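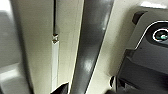
Cream, cream and more cream.

Home Explore Saved Log in

Torquil Gillies
Dishwasher thread!

1/ Okay so I promised a few people a thread about how I finally stopped fighting with my dishwasher. It's not glamorous. There are no hacks with lemons in it. It's mostly me admitting that I loaded the thing badly for years and blamed the machine.

2/ First thing I changed was WHEN. I used to unload whenever I ran out of mugs, so the dirty stuff piled up by the sink and I got grumpy. Now I unload while the coffee's going. Takes me less time than the coffee does, and the sink stays clear until dinner.

3/ Second thing, the bottom rack. Big plates toward the back, small ones in front, all facing the middle. Pans go at the side and they do NOT get to lie flat over everything else. I had a roasting tin in there once that kept the spray off an entire load and I ran it again and it did the exact same thing, because of course I hadn't moved the tin. 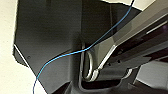
And check that the spray arm can spin before you shut the door. Give it a push with your finger. If it knocks on a ladle handle, move the ladle. I do this every single time now and I feel very smug about it – my sister says I make a face.

4/ Top rack is cups, glasses, and anything plastic. Tilt the cups so the water doesn't sit in the bottoms. Lightweight lids I wedge between two heavier things or they flip over and fill up with gray water (yuck).

5/ Things I wash by hand, no exceptions: the good knives, wooden spoons, the cutting boards, my grandmother's gold-rimmed bowls. I put a nice board through once back in May and it came out shaped like a potato chip. Oil your boards, people. Plain mineral oil, leave it 15 minutes, wipe it off.
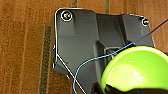
6/ CLEAN THE FILTER

Sorry for the caps but I went two years without knowing mine came out. Mine twists and lifts. Rinse it under the tap, old toothbrush for the mesh, put it back and make sure it locks. Every couple of weeks is plenty at my house. The smell I'd been blaming on the drain went away the same day!

7/ Last bit is the fronts. Light cabinets show everything – coffee drips, thumbprints, whatever that orange stuff is. Warm water, one drop of dish soap, soft cloth, then a dry one. I do the handles at the same time, and the counter gets whatever's left of my patience.

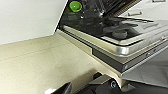
Do you rinse everything before it goes in?

I scrape, but I don't rinse. Oatmeal and egg are the only things I run under the tap first, and only if they've been sitting since breakfast.

8/ That's my whole routine. Next up is the fridge drawers and I'm dreading it.

451 likes

More from Torquil Gillies
The junk drawer, one year later
How I store pan lids
Sponges vs. brushes, a rant
Tea towels I'd buy again

We use cookies to keep you signed in. Accept Manage settings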